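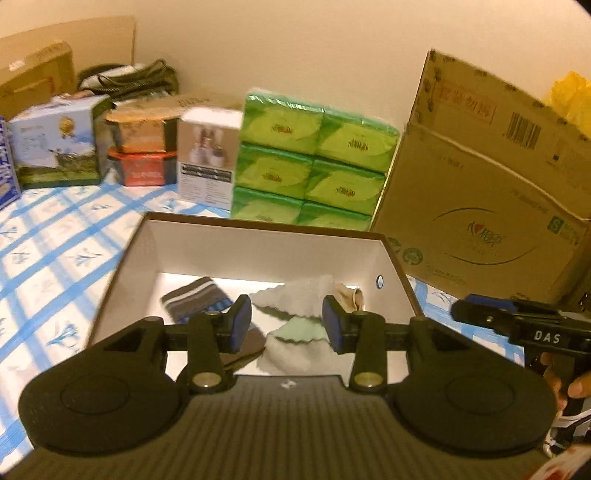

The Rafferty Heart and Vascular Centre held its open day on a Monday, which tells you something about who they expected to come. By ten in the morning the car park was full of people my age and older, most of them moving at the pace of someone who has been told to take it easy and is taking the advice personally.

We were split into groups of 25 and given coloured lanyards. Mine was green. The greens began in the echo suite, where a cheerful technician scanned a colleague who had plainly drawn the short straw. The screen showed a valve flapping away like a tent door in a gale. A man behind me asked if it was meant to do that. It was.

Next came the vein clinic, on the ground floor for the benefit of those with bad legs, though you reach it by going up to the first floor and down again while the new corridor is finished. They treat varicose veins there under local anaesthetic, and the procedure takes 30 minutes. The nurse passed round a compression stocking so we could feel how tight it was. I tried to get my fist into it and had to be helped out.

The exercise lab has two treadmills and a bike. Anyone could have a go on the bike, with a blood pressure cuff on, while the rest watched. I lasted long enough to be polite. My reading was described as "one to mention to your GP", so I have now mentioned it here as well.

Lunch was in the Trivum Room, named after a donor firm whose business I never did discover. The sandwiches were low in salt and, I would say, in most other things. There was a fruit bowl that went largely untouched and a queue of 37 for the coffee machine, which only does decaf.

In the afternoon there was a talk on poor circulation, with slides. It was good - plain, short, and with no cartoons of smiling arteries. The speaker took questions for longer than she had talked, mostly from people describing one leg in detail.

The 43 bus goes back to Trodach from outside the main door. I missed it, and was advised that the walk would do me good.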